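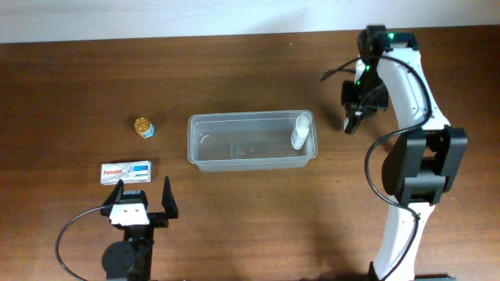

Why Do Leap Years Happen?

I used to think February was short because it was grumpy and wanted to go home early. I was six. I know better now, so let me tell you about leap years, my favorite bit of calendar weirdness!

You already know that Earth travels around the sun, and that one full trip is a year. Easy. The trouble is that Earth doesn't care about our calendars. It takes 365 days and then nearly six hours more to get all the way around. Where do you put six extra hours? You can't tape them onto New Year's Eve (I'd love a longer party, but my dog wouldn't).

So we save them up, like coins in a jar. After four years you have nearly 24 hours, and that makes a whole day. We pop it onto the end of February and call it February 29. Ta-da, leap day!

What if we didn't bother? At first you wouldn't notice a thing. But the calendar would slip a little every year, and if you could wait long enough, May would turn up in the middle of winter. Imagine planting your tomatoes in the snow!

Now grab a pencil, I've got a puzzle. How many days are there in five years, if just one of them is a leap year? Five times 365 is 1,825. Add the leap day and you get 1,826. Try it with your own age and see how many days old you are. Don't forget your leap days, and the days since your last birthday.

One more odd thing. Those extra hours are a tiny bit less than six, so a leap day every four years is slightly too many. That's why years ending in 00 usually skip theirs, unless you can divide them by 400. The year 2000 had a leap day and 2100 won't. You might be around to see it get skipped, and I'm jealous.

Filed under: Space & Sky, Curious Kids, Ages 7 and up

Get the Noden Kids newsletter! Ask a grown-up to sign you up. Unsubscribe at any time.

3 comments

starfish_mom: We did the age puzzle at breakfast and now my son wants a cake for every 200 days.

gr4_room10: My class wants to know when leap day babies have their birthday in normal years??

pebble30: I was born on Feb 29 and I pick Feb 28 so I get presents sooner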